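Marble-look worktop or real stone? Cannot decide
Kitchens and Bathrooms > Counters and Sinks
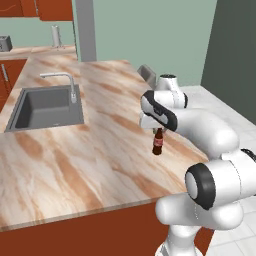 pale_lemon
Started 3 June 2023

Hello to all. English is not my first language, so please excuse if I use a wrong word for some kitchen things.

We are renewing the kitchen in our apartment and I have two offers on my table. The first one is from Dillier, for a real marble in cream color with brown veins. The second one is from Flamach, for a compact board with a printed marble pattern. The difference between them is large. For the same length of counter, Dillier asks 265 per running foot with installation, and Flamach is less than half of it.

I cook every day, a lot with tomato, vinegar and lemon. I have read that marble does not like acid. The salesman told me that a good sealer solves this completely. Is he right? I would like to hear from persons who live with such a counter for some years, and not only from persons who sell it.

Also I want to have an undermount sink. Flamach says it is possible with their board, but my brother-in-law says it will swell in two winters.

oldgrout
Reply 1

The salesman is not right. Sealer slows down stains, such as oil, wine and coffee, because it fills the pores. Etching is a different thing. Acid eats the polish itself, and you get a dull spot in the shape of a lemon slice. No sealer stops this. If you want marble, ask for a honed finish, where the dull spots show less.

Real stone is still what I would buy. A dull spot is not a disaster.

ninebuttons
Reply 2

I disagree with "not a disaster". We had polished marble in our last house and after one year I was walking behind my guests with a cloth. In the new kitchen we took a printed compact board (not Flamach, ours is Le Roux) and I have never once thought about vinegar. From one meter away people ask me which quarry it is from.

It has one weak point, the heat. Use a trivet always.

oldgrout
Reply 3

From one meter, maybe. Look at the pattern where two boards meet. The veins stop like somebody closed a door. And at the front edge you often see a dark line of the core. I can respect that somebody likes it, but please do not say it looks the same.

ninebuttons
Reply 4

I did not say the same. I said people ask. And real slabs also have joints, if the counter is long enough. Yours too, I suppose.

tapwater_jo
Reply 5

About the sink question: it depends what is inside the board. A solid compact board, the thin heavy kind, can take an undermount sink if the cutout is done well. Chipboard with a laminate on top should have a sink that sits over the edge, in my opinion. Ask Flamach exactly which product is in the offer. "Compact" is a word that some shops use very freely.

If it is really chipboard, then your brother-in-law is right, only maybe not about the two winters.

pale_lemon
Reply 6

Thank you all, this is very useful. I called them, and the product code on the paper is for a chipboard board with a laminate. The true compact one costs more, so for my full counter the price becomes 674 higher than in the first offer. I was a little angry, but the lady was polite and will send a new paper.

Do somebody know Jemby? A neighbor recommended their quartz.

halfmoon_tile
Reply 7

We have Jemby quartz, installed last November. The color is warmer than on the sample, more toward orange, so please ask to see a big piece in daylight and not only the small square. Lemon does nothing to it. They gave 10 years of warranty, but read the page about heat damage, it is not included.

Our fitter needed 6 weeks from measuring to installing, so plan where you will wash the dishes. We did it in the bathtub and I do not recommend it for the back.

oldgrout
Reply 8

Quartz is a fair compromise. I still think you will be happier with honed stone, but I am not the one who must wipe it.

One practical test: ask Dillier for an offcut. Put half a lemon, a spoon of olive oil and a little tomato sauce on it for one night. In the morning you will know if you can live with it.

pale_lemon
Reply 9

I asked, and they will give me one offcut honed and one polished. My wife votes for the quartz already, but she agreed to wait for the lemon. I will write here what happened when I have all three samples in the kitchen.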